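Perguntas frequentes: envio de demos e lançamentos na Prullell

Que géneros edita a Prullell?
House, deep house, techno melódico e alguma eletrónica mais lenta. Os temas mais duros saem na sublabel Brideck, que tem uma caixa de demos própria. Não editamos trance nem drum and bass.

Como envio uma demo?
Através do formulário desta página, com um link privado de streaming. Não abrimos anexos. Envie no máximo três faixas, terminadas ou muito perto disso, e indique o nome artístico, o BPM e a tonalidade de cada uma.

A faixa tem de estar masterizada?
Não. Preferimos uma mistura sem limitador no master, em WAV de 24 bits. A masterização fica a nosso cargo e é feita no estúdio Ateş.

Quanto tempo demora a resposta?
Seis semanas, em regra. Em maio e junho pode demorar mais. Se passarem dois meses sem notícias, pode enviar a faixa a outra editora sem nos avisar.

Posso enviar remixes ou bootlegs?
Só remixes oficiais, com autorização escrita de quem detém o original. Os bootlegs são apagados sem audição.

E se usei samples?
Indique todos no campo de observações. Bibliotecas livres de royalties não levantam problemas, desde que o loop não seja a melodia principal. Vozes retiradas de outros discos têm de estar licenciadas antes da assinatura do contrato.

Como são divididas as receitas?
Metade para o artista, metade para a editora, depois de descontada a masterização. Os extratos são enviados duas vezes por ano. O pagamento é feito quando o saldo chega a 66 euros; abaixo disso, transita para o período seguinte.

Fazem vinil?
Às vezes. O último EP de Galtholm teve uma tiragem de 1000 cópias, das quais 705 foram vendidas em pré-encomenda. A decisão é tomada depois do lançamento digital.

Para quem vai a promoção?
A nossa lista tem 3000 contactos, entre DJs, rádios e lojas. O artista recebe o relatório de reações antes da data de saída.

Posso tocar a faixa antes do lançamento?
Sim, em sets ao vivo. Para podcasts e gravações publicadas, peça autorização primeiro.

Preciso de conta para enviar o formulário?
Não. Basta um endereço de e-mail válido. O formulário funciona melhor num computador do que no telemóvel, sobretudo o campo dos créditos. 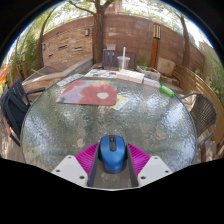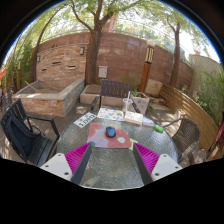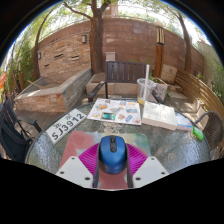
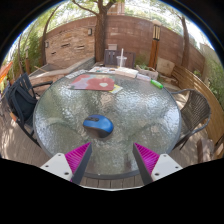
Nas quatro fotografias: mesa redonda de exterior com tampo de vidro.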